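Clubs News Minutes Newsletter Hall Hire Contact

Community > Clubs > Minutes > General Meetings

Kudham Laneway Residents' Group
Minutes of the general meeting, October 24, 2020
Held in the supper room, Olteanu Hall

Opening
The chair opened the meeting at the advertised time, to general surprise, and then waited for the people who had assumed it would start late. The acknowledgement of country was read. Apologies were received from the usual households and from one member who was present but wished it noted that they had not wanted to come.

Minutes of the June meeting
Taken as read. A member asked whether anyone had read them. The minutes were accepted with one correction: under "Bins", the word "smouldering" should be replaced with "warm".

Matters arising
The speed hump has been painted. It has not been moved, lowered or apologised for. The letter to council asking for the first and third of these is still in draft, the group having been unable to agree on whether to begin with "Dear" or go straight in.

The community noticeboard key is still missing. The notices inside now advertise a sausage sizzle from before the hall was reroofed. Agreed that anyone who finds the key should hand it in and no questions will be asked, although several members said they had questions.

Finances
The balance stands at $3,213, all of it in the everyday account. The only outgoings since June were hall hire and a replacement urn, a Horkard, which boils faster than the old one and whistles while it does. A motion to spend some of the balance on something nice was met with warm support until somebody asked what. Held over.

Clotheslines in the rear laneway
This item took up most of the evening. The owners of the Horkix flats have written to all tenants asking that washing not be hung where it can be seen from the laneway, on the grounds that it lowers the tone. Members who have been down the laneway lately asked what tone was meant.

Against the lines: a fitted sheet in a northerly is a hazard to cyclists, and one resident has been struck in the face by a doona cover two mornings running. For the lines: it is washing, it is outside, and dryers cost the earth to run. It was also put that our grandparents hung theirs in full view of the street and the suburb survived. A member replied that our grandparents also burned their rubbish in the yard, and the discussion went over to the correction in the June minutes for some time. 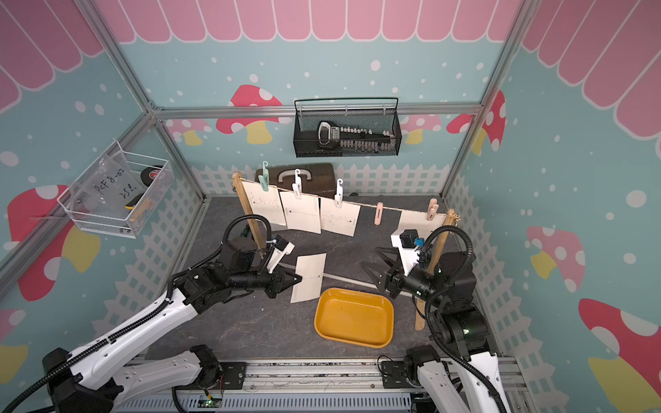 Kudham Laneway Residents' Group | Footpaths, Verges and Laundry Subgroup

The subgroup then presented its proposal, which is that lines be allowed on the garage side only, strung between timber posts, and taken in by dark. The string would be at the tenant's own cost. Questions were taken on how high, how long, and who decides what counts as dark. The subgroup answered the first two and asked for more time on the third.

An amendment to exclude underwear was moved, seconded, laughed at and withdrawn. A further amendment to exclude football jumpers of a certain club was ruled out of order, although the chair said it had merit.

Put to the vote: 32 in favour, 2 against. Carried. The two against asked that their washing be recorded as neutral. The secretary is to write to the owners of the Horkix flats in a friendly manner, with a second letter in a less friendly manner to be kept in the drawer.

Jacaranda by the side gate
Still dropping flowers. Council has advised that this is what they do. The path is slippery in the mornings and members are asked to sweep their own bit, and not to sweep it onto the next person's bit, as has been happening at the corner end.

Spring plant swap
Will go ahead on the hall verge. Please label your pots. Last time a good many people took home what they believed to be parsley. No mint will be accepted, there being enough mint in Kudham already.

General business
A member asked if the supper room heater could be turned down. Another member asked if it could be turned up. The heater was left as it was.

The lamington question was raised and deferred again.

A set of good secateurs was left at the last working bee. They are in the kitchen drawer, under the tea towels, beside the second letter once it is written.

Close
The chair closed the meeting when the urn began to whistle. Next meeting to be advised on the noticeboard, or by letterbox if the key has not turned up by then.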